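Notebook, Uysal bench (two-arm table)
February, started 8:40 am

Coffee first, then homing. Left arm homed fine. Right arm complained about joint 4 again and I had to power cycle it, same as the last session. I'm writing it down every time now so we have something to show when we ask for a replacement encoder cable. Pongsak, if you read this before I see you: yes, I reseated the connector, and yes, at both ends!

Plan for the day was the handover task. Left arm picks up the little red piece, brings it to the middle, right arm takes it and puts it down on its own side. All by remote control with the two leader handles. I want a decent pile of clean demos before we touch the training side again, because the last policy learned my bad habits beautifully (that little backwards twitch before closing? mine, all mine).

Count going in: 1,398 episodes in the Mimthorpe folder, all tasks together. Handover is only 90 of those, and I don't trust the early ones.

Warm-up

Did a few throwaway runs without recording. The handles feel stiffer in the morning and I always overshoot with my right hand for the first ten minutes. Found out that if I rest both elbows on the desk I get much less wobble at the meeting point, but then I can't reach the foot pedal properly. Moved the pedal. Then kicked the pedal. Moved it back a little. Fine.

Also changed the scaling on the leader handles from one-to-one down to something gentler for the last bit of the approach. Pongsak set this up as a toggle on the left thumb button and it's so much nicer. You come in fast, click, and then your hand moves a lot and the gripper moves a little. The only trouble is forgetting to click back, and then you're rowing like mad to get the arm home and wondering why it's so slow. Did that twice.

First recorded block

Recorded 26 episodes before the first break. Notes as I went:

- The meeting point matters more than anything. If I bring the piece in just short of the middle, on my side of the table, the right wrist has room to come in straight. Too high up and the forearms start to crowd each other and I get nervous and slow down, and the slowness ends up in the data.

- Squeeze order. Right closes, WAIT, left opens. I keep wanting to do both together because it feels elegant. It drops the piece. I threw out four episodes for that.

- Keep the left arm dead still during the transfer. Let the right do the work. When both are drifting I can see in the playback that the policy would have no idea who is chasing whom.

- Pull the left away backwards along its own line before lifting. Lifting first nudges the piece sideways in the right fingers.

The red piece is nice to work with because it stands out against the black fingers, even from the overhead view. We tried the dark block from the Windeck kit back when we started and I could hardly tell on screen if I was holding anything.

Clutter question

Long talk with Pongsak on the phone about whether to clear the table for these. His view: clear it completely, get the motion solid, add stuff later. Mine: we'll have stuff on the table in the end anyway, and the plant and the notebook are at the back where neither arm needs to go, so let them stay from the start. We settled on leaving the back row alone for the whole block and keeping the near side free for the put-down. The bin with the cables stays in as well, under the right arm. I did want that one gone, to be fair, but it makes me plan the right arm's way home properly and I think that's worth having in the demos.

What I do need to watch is the cable loop on the right forearm. It hangs down over the top edge of the bin, and when I swing wide on the put-down it could catch. Hasn't so far. I'm going to add a tie closer to the elbow before the afternoon block, and check that the wrist still gets its full turn with the tie on.

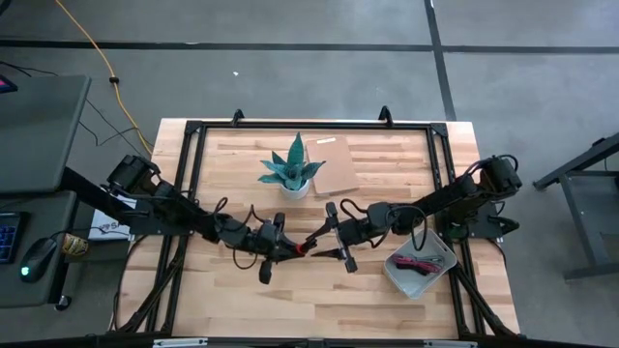 Afternoon block

Tie went on, wrist turns all the way, good. Started up again at 1:15 pm.

Much better rhythm after lunch. I quit watching the monitor during the approach and just looked at the arms themselves, then back to the screen for the last bit. I know the policy only gets the camera views and in theory I should drive from those too, otherwise I'm using information it won't have. But the depth is so hard to judge on the flat picture that my demos came out jerky. Compromise for now: eyes on the table for travel, eyes on the screen from the thumb click onward. Somebody please argue with me about this, I'd like a second opinion before we've got hundreds more like it.

Varied the start position of the red piece along the near left side, a hand's width either way. Also turned it a bit between runs. The awkward one is when it's lying with its long side pointing at the left base, because then the wrist has to come round nearly to its limit and I run out of comfortable movement in my own hand. I did those anyway. They're ugly but they're honest demos, tagged "wrist-far" in the sidecar file.

Handover total stands at 138 now, with the dropped ones already taken out.

Playback check

Replayed a handful open loop, straight from the recorded joint positions. Most came through. Two missed the grab by a hair, both recorded right after a re-home, so I suspect the joint 4 business again and have marked them as doubtful instead of deleting them. One replay was so smooth I played it three times just for the pleasure of it.

Time stamps between the left and right streams look good since the Zasthorpe patch. Before that the right arm lagged enough that the squeeze order came out swapped in the log, which had me doubting my own hands for most of an evening.

To do

- Joint 4 cable, right arm. Order it, don't just talk about it.
- Go through the 90 older handover episodes and throw out anything where both grippers open together.
- Little beep or light for the slow mode so I know when it's on. Pongsak says it's a five-minute job, so let's see.
- Get someone else on the handles for a block. It's all my driving so far and I'm right-handed and impatient.
- Try the reverse direction, right to left. I did one just to see and it felt like writing with the wrong hand.

Arms parked and powered down 5:50 pm, leader handles on the charger.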